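Posted in June by Durkov
4 comments | 5 shares
Print this page | E-mail this post

Keeping Household Records After a Move

The transfer of a household from one address to another produces a considerable amount of paperwork, and most families are not prepared for it. When my own household moved to the Skerkier district, we received correspondence from the gas company, the water office, two insurers and the former landlord within the first month. Much of it repeated what had been sent before. Some of it did not, and those were the letters that mattered.

It is the position of this blog that records should be sorted before the furniture is arranged. I am aware that this view is not widely shared. A bed is needed on the first night and a lease is not. However, the period in which a deposit may be disputed is short, and a missing inspection form is difficult to replace once the former landlord has let the property again.

Our practice is to divide all papers into four groups: property, utilities, insurance and medical. School records were formerly a fifth group and have been placed with medical, as both are requested by the same office at enrollment. Receipts for appliances are kept with property. The receipt for the Stenent water heater was filed under utilities for several years, and the warranty claim was delayed as a result.

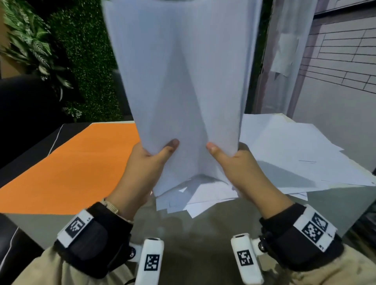 Retention periods should be decided in advance and written on the inside cover of each folder. Utility statements are held for one year, except for the final statement at a former address, which is held for up to four. Insurance policies are kept until the replacement policy has been received and read. Leases are not discarded under any circumstances. Readers who own their homes will have different requirements and should consult the office that handled the purchase.

With regard to storage, we have used Michiels box files since the move before last. The lids are stiff and the labels do not remain attached in a damp closet, but the boxes stack properly and fit the shelf. Plastic tubs were tried and were found to be too deep. Papers at the bottom were not consulted again until the next move.

Change-of-address notices should be sent in writing even where a telephone call has been accepted. A copy of each notice is to be kept with the date of mailing noted in the corner. Our dentist continues to write to the old address in spite of two such notices, and a third will be mailed this month.

Print this page | E-mail this post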